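The Quote from Gralter

I had until five o'clock to decide how to spend somebody else's money, and at half past two I was still watching a gripper and a green jar.

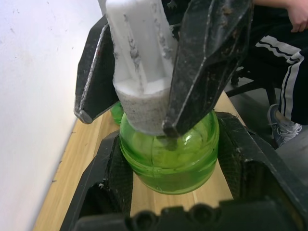

The number I had in my head was 1131. That was what Gralter wanted for a new set of fingers, in dollars, before freight, and they'd put it in bold at the bottom of the quote as though I might miss it. The other number was 685, and that was what was left in the equipment line until the new budget came through in September. I'd done the subtraction on the back of an envelope, then on my phone, then on the envelope again in case the envelope was feeling kinder.

"You could just ask Estíbaliz," said Ainhoa, not looking up from the controls.

"I'm not asking Estíbaliz."

"She likes you."

"She liked me before the compressor."

(The compressor is a long story. I bought it on special, it was the wrong voltage, and it lived under the stairs at Nudham for a whole winter with a tea towel over it. I still maintain the website was unclear.)

Ainhoa Gallardo had been running jars and plugs since before I started, and she had a way of going quiet when she thought you were about to do something dumb. She went quiet now. I rolled my chair over and had a proper look at the fingers. They were scuffed all along the edges and freckled with dust, and I'll admit they didn't look flash. But I've got a ute that looks worse and I drive it to Cifuentes and back every month to see my mum.

"What's actually wrong with them?" I said.

"Who told you something was wrong with them?"

"You did. In the meeting. You said we needed new fingers."

"I said we needed *softer* fingers. Pads. For the foam." She did look up then. "Did you get a quote for the whole set?"

I turned the quote face down on my knee. I don't know why, she'd obviously seen it.

"How much are pads?" I said.

"No idea. You're the one with the catalogue."

I'm going to be fair to myself and say that the Gralter catalogue is a terrible document. It's arranged by part number, and the part numbers were apparently handed out by someone drawing them from a hat. Pads weren't under pads, or grips, or fingers. I found them at ten to four, in a section called Contact Consumables, between a lubricant and a sort of bib. Two to a pack, and we'd need two packs if we wanted spares, and even with the freight it came in so far under what we had left that I laughed out loud and frightened the bloke from accounts, who'd come in to borrow the stapler.

Then of course I got greedy. That's my trouble with a budget, give me a bit of room in it and I start furnishing the place. I thought, well, if it's only pads, there's enough left over for a second fixture from Jisia, the nice kind with the adjustable walls, and maybe a decent lamp, and hadn't Ainhoa been going on about a stool? I had the whole lot typed up by twenty past four. It came to six hundred and eighty-five dollars on the knocker, and I was that proud of it I nearly printed it in colour.

I took it upstairs. Estíbaliz Herrero reads everything with a pencil in her hand, even birthday cards. She read down my list and the pencil stopped at the pads and moved on, and stopped at the fixture, and stayed there.

"What happens when something breaks in August?" she said.

I said nothing was going to break in August.

She opened her drawer and took out a photo of the compressor, tea towel and all. She'd had it laminated.

So we got the pads. I crossed out the rest myself, standing at her desk with her pencil, and she let me keep the lamp because it was on sale and she'd checked the voltage. When I got back down Ainhoa was packing up her bag.

"Well?" she said.

"Pads and a lamp."

"No stool?"

"Ask me in September," I said, and went to ring Gralter before they shut -- and got their hold music, eleven minutes of it, pan flute, with the wrong part number written on my hand.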